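We use cookies to remember your settings. By staying on this site you agree to this. OK

27/07/2018

Second day without the car

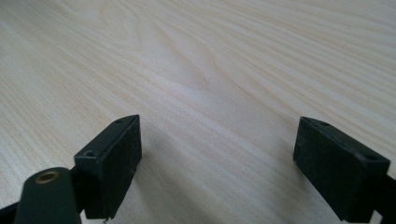 The table, where most of today went.

Up at six because of the heat. The garage called before I'd had coffee. The alternator is finished and the part has to come from the Pikard warehouse, so no car until next week at the earliest. They want 600 for it with labor. I said yes. I don't have another way to get to Femier for the hearing about the water rates, except the bus, and the bus gets in forty minutes after it starts.

Did the bills. Gas is fine. Water is up again, 251 this time, and we were away for nine days of it. I wrote a letter asking for the meter to be read by a person. The last two readings were estimates, both of them high. I copied the letter out twice because the first version got angry in the middle.

Zoltán Rácz came by before lunch with the hose he borrowed in January. He stayed an hour. His sister has sold the house in Horobets and he has to clear it by the end of next month. He asked if I wanted any of the books. I said I'd take the atlases and nothing else, and I mean to stick to it. He thinks he paid too much for his water too, so I gave him the address for the letter.

Lunch was cold rice and the last of the cucumbers. Too hot to cook. I slept from one to two and felt worse after.

In the afternoon I went back to the family tree. I'm stuck on my grandmother's brother. There is a record of him leaving Trinent on the train and then nothing until the marriage, eleven years on, in another country and with the last name spelled differently. Do-yoon Kang at the library says the parish books from those years were copied by hand and she can order the film, but it takes weeks. I filled out the form. I also found that I have been giving his birth year wrong to everybody, including my cousin, who has had it printed. I'll have to call her. Not today.

Walked to the store after seven when it had cooled off a little. Bought bread, stamps, onions, a light bulb for the hall. Forgot the dish soap. The Hendersons' dog is out of its cone and barked at me the whole length of the fence.

Changed the bulb. Mailed both letters on the way, so those are done. Spent around 200 this week on things that weren't food, and I can't account for all of it.

Still 84 degrees in the bedroom at ten. Windows open, fan on. Need to get soap and call about the bus.

3 comments | 7 shares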